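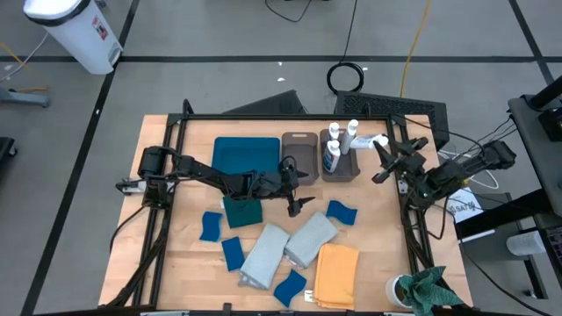

Stivska's view, sent in before doors, is that the barrier check was done too early to mean much, as the front row gets shifted again once the sound desk goes in. Fair point. Checked twice.

Gulau Hall, pre-show safety check, 7/10/18
Tour: Bremo, standing show, capacity 300

1. Front barrier: PASS. Feet locked at the second look. First look, two were not.
2. Fire exits: PASS, just. Exit 2 had flight cases against it "for a minute". I have heard that before.
3. Rigging: HOLD. Prins say the motors were tested in August. No paperwork seen, so not signed.
4. Stage power: PASS.
5. Cable ramps: FAIL. Gap by the merch stand, almost 18 inches. Tape is not a ramp.
6. Haze and alarm isolation: PASS. Panel log filled in.
7. Steward briefing: said to be done. Nobody on the side door knew the stop-show word. Repeat it.

Doors stay shut until 3 and 5 are cleared.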